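4. Setting up a match on the Skenum scoreboard

Switch the board on at the wall before you pair the handset. Doing it the other way around leaves the display showing last Wednesday's score, and the visiting captain will have views.

1. Hold MATCH until the light blinks twice.
2. Choose innings length. The factory setting is 40 overs, a number picked by someone with good knees.
3. Enter your four-digit ground code. Flasutbridge, for instance, is 3704.
4. Press START when the umpire calls play. Pressing it at the toss adds a phantom over.

Note: the target shows once the first innings is closed. If it reads 247 and you were all out for 47, press UNDO and look cheerful.
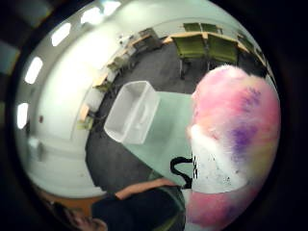 5. To record a wicket, press W, then the batter's number. W twice means a run-out – both batters will blame each other, but the board needs only one.
6. For rain, press PAUSE. Overs are not reduced automatically. You will have to argue about that yourselves.

Caution: never hold RESET during play. It clears both innings, and the scorebook will have to settle things.

Older Skallgate handsets have no UNDO key. See section 7.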